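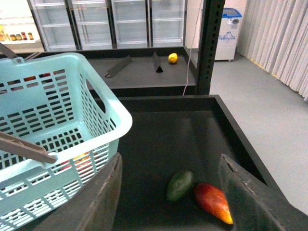 Courses > Retail Skills Level 2 > Fresh Food > Chapter 6

Filed under: Fruit and Vegetables, Self-Serve

Chapter 6
The Fruit Display and the Customer's Basket

In Chapter 4 we followed the fruit from the truck to the cool room. Now it has arrived on the shop floor, and another kind of work begins. The fruit must look good, it must be easy to reach, and it must travel from the tray into the basket of the customer without bruises. This chapter is about that short trip, which is less than one metre but which causes much of the waste in a small shop.

At the Jadero store in Fontes, which we visit several times in this book, the staff wrote down every piece of damaged fruit during April. The total was 255 pieces. Most of the marks were made after the fruit was put on display. Some customers pressed the fruit with the thumb, some dropped it back from too high, and some changed their mind and left it in another place. Keep this number near you while you read. We will use it again in the exercises on waste and price.

By the end of the chapter you should be able to set up a display on two levels, choose where each fruit belongs, check a basket before it goes back to the stack, and return unwanted fruit in the right way.

Words you will need

Tray: a flat container with low walls, used to hold loose fruit on a shelf.
Tier: one level of a display. A display with a front tray and a higher tray behind it has two tiers.
Divider: a plate that stands on the tray and keeps one kind of fruit away from another.
Facing: the part of the display which the customer sees first.
Return: a fruit that a customer picked and then put back.

Dark trays are common in fruit departments, and you will meet them often. A red apple or a yellow lemon is easy to see on a dark floor, even from the other end of the aisle, and a tray does not need to be full to look cared for. The dividers are also dark, so the eye goes to the fruit first.

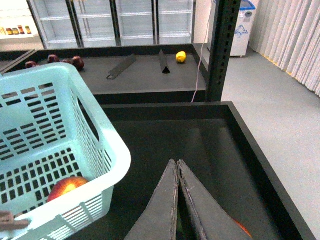

6.1 Two tiers, one display

The back tier is higher than the front tier. This allows the customer to see both without bending. As a general rule, put round and firm fruit at the back. Apples and lemons can stay there for many hours, and they do not suffer much when a hand passes over the front tray to take them. Leave a divider between the two kinds, also when you have only a few pieces left, so that the price card is never in doubt.

The front tier is for fruit that people like to choose with care. Avocados and mangoes belong to this group. A customer wants to turn them, look at the colour and feel the weight. If they are at the back, people pull them over the other fruit, and both can be marked.

Lay a mango on its side, in one layer only. Do not lean it on the stem of an apple - the stem is hard enough to break the skin.

6.2 The basket

Many learners forget that the basket is part of the display. A customer often rests it on the edge of the tray while choosing, and if it is dirty, the dirt goes where the fruit goes. A plastic basket with slots in the floor and the walls is light to carry, and air can pass through it. The same slots hold small leaves, bits of label and dry soil, so a quick wipe of the rim is not enough.

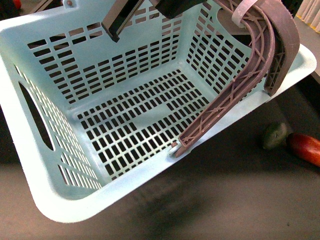
Start with the floor and brush along the rows, then across them. After this, do the corners and the hand holes, where fingers leave grease. The handle needs its own attention. When it has ribs or a lattice on it, use the narrow brush, and fold the handle down on both sides to reach the joints. Let the basket dry upside down before you stack it. At Jadero the baskets are washed at 6 in the morning, before the first delivery, and a stack that was missed goes behind the counter until the afternoon.

Show the customer, by your own example, how to fill it. Firm fruit goes first, on the bottom. Soft fruit goes last and on top. Put each piece down with the hand and do not let it drop, even from a small height.

6.3 Returns and mixed fruit

At the end of a busy hour you will find different fruits together in one corner of a tray. An avocado may be lying against an apple, with a mango beside them. Customers do this when they compare, or when they take things out of the basket again. It is not a serious problem if you find it early. Apples give off a gas that makes an avocado ripen faster, and after one night the difference can be felt.

Take each piece out, turn it once in the hand and look at all sides. Sound fruit goes back to its own section. Marked fruit goes to the reduced box, and you write it on the waste sheet with the time.

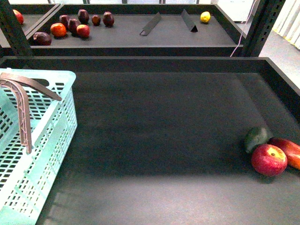
Before you read on

Visit a shop near you, if possible in the late afternoon, and stand 2 metres from the fruit display. Write down which fruit you notice first. Then go closer and look for pieces that are in the wrong section. Bring your notes to class, and be ready to explain what you would move and where you would move it.

More in this unit
Chapter 4: From the Truck to the Cool Room
Chapter 5: Price Cards and Labels
Chapter 7: Scales, Bags and the Checkout
Case study: A New Layout at the Pistia Market
Worksheet: The Idero Waste Sheet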